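The hill behind the bus depot

There is a vineyard in Monham. I say this with the confidence of someone who lived in the town for years without noticing it, and who walked past the gate twice a day believing it to be an ambitious allotment. It sits on the slope behind the bus depot, facing south-ish, and on a warm evening the whole hill smells faintly of diesel and sulphur. The French have a word for the effect of place upon a wine. I am not sure they had the 14 bus in mind when they came up with it.

It belongs to an outfit called Sovotgate, which sounds like a scandal involving a minor politician and is in fact the old name of the lane. I found out they did tours when a leaflet came through the door along with one for guttering. I kept both, as my gutters are a disgrace, but I rang the vineyard first.

You should know where I stand on English wine. I grew up in the era when it was given as a raffle prize and then quietly re-donated the following year. One bottle of something called a medium dry did the rounds of our village hall for most of my childhood, and I believe my mother won it more than once. It was yellow. When it was at last opened, at a funeral, it was agreed that the deceased had been spared. So I am not an easy audience, but I am a willing one, and I'd happily be proved wrong by anything with a cork in it.

The tour began in May, by which I mean I went in May. This is a tense month if you grow grapes in this country. The buds have come out, thinking winter is over, and then a frost arrives at four in the morning and kills them. Everyone at Sovotgate had the look of new parents. They have big candles in tins which they light between the rows on cold nights, and they'd had them going only that week. I asked if it looked romantic. The answer was that it looked like a lot of candles to somebody who had been up since two.

I learned a good deal in the first half hour and have held on to perhaps a third of it. Frost rolls downhill and sits at the bottom like water in a bath, so the lowest rows get it worst. There's a hedge along the depot fence with a gap cut into it to let the cold air drain out, presumably on to the buses. Chalk is good. Clay is a nuisance. Monham is mostly clay with a bit of chalk in it, or the reverse, depending on whether they are selling you something at the time.

They have 700 vines of a grape I'd never heard of and a few rows of one that I had. The one I'd never heard of was bred in Germany to put up with bad weather, and does so without complaint. The one I had heard of is Pinot Noir, which complains about everything. It gets mildew if you look at it damply. It ripens late, if it ripens, and in a poor year they pick it anyway and make it pink, this being what you do with a red grape that hasn't applied itself.

Then we went indoors, and I had my first disappointment, which was entirely my own doing. I'd imagined a cellar. I wanted arches, cobwebs, a man with a lantern. What they have is a shed, and in the shed are steel tanks with dials on, a hose, a drain in the floor and a radio playing the traffic news. It was spotless. It could have been a place for making yoghurt. I was told that cleaning is most of the job, and that people who dream of running a vineyard should try a weekend of scrubbing crates first and see how the dream is getting on.

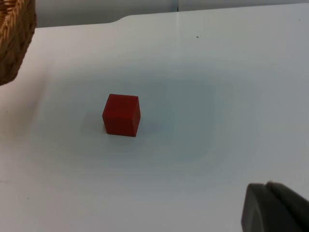

You want to be careful with the pink, Nkosi said, as we were handed our first glass, because it goes down like squash and then you try to stand up. I made a note of it. I then ignored the note. It's a very easy drink, pale and sharp, with something of the strawberry about it and something of the rhubarb, and I'd finished mine before the talk had got as far as the soil.

We all had a go at describing it. Wine talk is a game in which one person says a fruit and everyone else nods and pretends they were just about to say the same fruit. Somebody said quince. I have never knowingly eaten a quince, but I nodded with the rest. I offered "those red sweets that come in a tin" and there was a pause in which I felt my stock go down, and then somebody's aunt said yes, exactly, the travel ones, and I was back in the room.

The white was the grape from Germany. I'd like to report a revelation, but it was just very nice. It tasted green, in the way a garden smells green after you've cut back something you shouldn't have. There was a fair bit of acid. English wine has a lot of acid for the same reason the English have a lot of coats. I could feel my teeth being tidied. With a bit of cheese, though, it calmed down altogether, and the two of them together were better than either had been alone. They'd put out a hard local one and some of those dry biscuits that come in a black box to make you think well of them.

I must mention the stoppers. Sovotgate doesn't use corks for the white, they use screw caps, and they have an entire speech ready about it, delivered in the tone of people who have been shouted at. Corks go wrong. A bad one makes the wine smell like a wet dog in a cardboard box, and you can't tell until you've opened it, by which time the guests are there. A screw cap does nothing of the sort. All of which I accept. I still felt a small pang, like when they took the conductors off the trains.

For anyone who does buy a bottle with a cork, and then fails to finish it (I'm told this happens), they had a thing called a Perkitz on the counter. It's a rubber bung with a little pump. You suck the air out and the wine keeps for a few days longer. I bought one. I've now owned it for several weeks and I can say that the pumping is satisfying, that it makes a rude noise, and that I have no idea whether it works, as no bottle in this house has given it a fair trial.

The last glass was the fizz. This is what they're really proud of, and what they all seem to be proud of now, up and down the south. They make it the slow way, with the second lot of bubbles got up inside the bottle, and then it lies about in the dark for two years doing what I'd call nothing and they call ageing on the lees. The lees is dead yeast. I do feel the trade could have kept that to itself. But the dead yeast is what gives it the toast, and there was toast, proper buttered toast, and apple, and the bubbles were small and brisk and knew their business.

I said I'd have taken it for champagne. It was meant as a compliment and was received like a compliment to a woman on how much she resembles her sister. They'd rather it was taken for what it is. Quite right. I had a second glass to get the comparison out of my head.

Then there was the matter of the price. I won't put it here, partly out of manners and partly in case my household reads this. It's more than I spend on a bottle and less than I spent on the guttering. A small place on a clay hill, picking by hand, losing a chunk of the crop whenever May turns nasty, can't sell it for what the supermarket asks for something made by the lake. I understood all this perfectly well and still went a bit quiet at the till. I came away with five bottles, three of them fizz, and carried them home past the depot in a box with no handles, stopping at every wall.

One of the fizz went on a birthday. One was given to my brother-in-law, who put it in the cupboard next to the gravy granules, where it'll be ageing for some time. The pink went on an ordinary evening with fish and chips in the garden, and of the lot of them that's the one I'd send you to. Chips are salty and fatty and the wine is neither, and the vinegar doesn't matter as much as people tell you. We drank it out of tumblers. I looked up the hill at about eight and there was someone up there still, going along the rows with a bucket, and a bus reversing underneath with its beeper on.

They want pickers in the autumn. It's unpaid, you get soaked, and there is lunch. I've put my name down. I have been told to bring my own snips and not to wear anything I'm fond of, and that wasps are to be expected. There's a bottle at the end of it for everyone who lasts the day, and I've cleared a space on the rack, next to the last of the fizz, which I am not opening until the gutters are paid for.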